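The Desk That Wants to Fix You

The sit-stand desk in my spare room cost $485 and has been standing for a combined total of, I would guess, one afternoon. It came with a card explaining that I had joined a movement. The movement seems to be mostly made up of people who raise the desk when a visitor comes by and lower it again once the car pulls out of the driveway.

I bought mine in June, in the middle of a run of back pain, and I believed all of it. The Skimari website had a quiz. I typed in my height, my hours and my "energy goals," and was told that I was losing focus because of my furniture. Everyone I know who took the quiz got the same answer, including a friend who entered the details of his dog.

The home office business has grown up around this kind of diagnosis. A table used to be a flat thing you put stuff on. Now it's a wellness product with an app. Plostandale sells a model that buzzes every 30 minutes to remind you to get up. Cendier charges a monthly fee for what it calls posture coaching, and as far as I could tell after a free trial, the coaching was a cartoon spine that frowned. Akyol will sell you a rubber mat for $249 to stand on, in case standing at the desk turns out to hurt as much as sitting did.

Does any of it help? I asked Leopold Gasser, who has repaired and refinished office furniture for 20 years and has no reason to be polite about it.

"People bring me desks with dead motors," he said. "I ask them what height they want it stuck at, because I can do that cheaper than a new motor. Every one of them says sitting."

Gasser doesn't think standing is bad for anyone. He stands all day and his knees, he told me, have opinions. His complaint is with the price. Take away the lifting frame, he says, and most of these desks are a plain top you could have had for a fraction of the money – and the top is the only part you touch.

He has a similar view of the words used to sell them. Catalogs love "natural." They love "honest" and "warm." I read him a line from the Skimari brochure about a finish that "brings the forest to your workflow," and he asked me to read it again, slower. Then he wanted to know what the thing was made of. The brochure ran to several pages and didn't say. When I called the company, a cheerful man on the help line told me it was "wood-inspired," and offered me a discount on a cable tray.

I have tried to be fair. For a week I followed the Plostandale schedule, up and down, up and down, with the buzzer going off in the middle of phone calls. My back felt a little better by the end. It had also felt a little better the week I went to visit my sister and walked her neighborhood every morning, and that week was free. I can't say which was the cure, and neither can the people selling the buzzer, although only one of us has a page of glowing customer stories.

What did change was how I looked at the desk. I started noticing when I was tired, and blaming the height. I moved the screen. I bought a footrest and then a different footrest. A product that promises to fix you gives you a lot of chances to feel broken, and there's always an accessory.

Gasser's advice to anyone shopping was short. Sit at it before you pay. Lean on the front edge with both arms and see if it rocks. Ask what the top is made of, and leave if the answer has a forest in it.

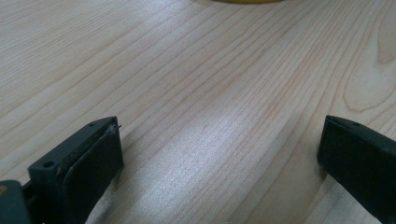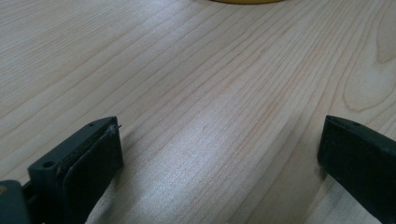
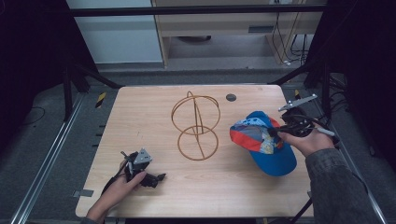
Pale tabletops with a visible grain remain a favorite look for work and hobby rooms.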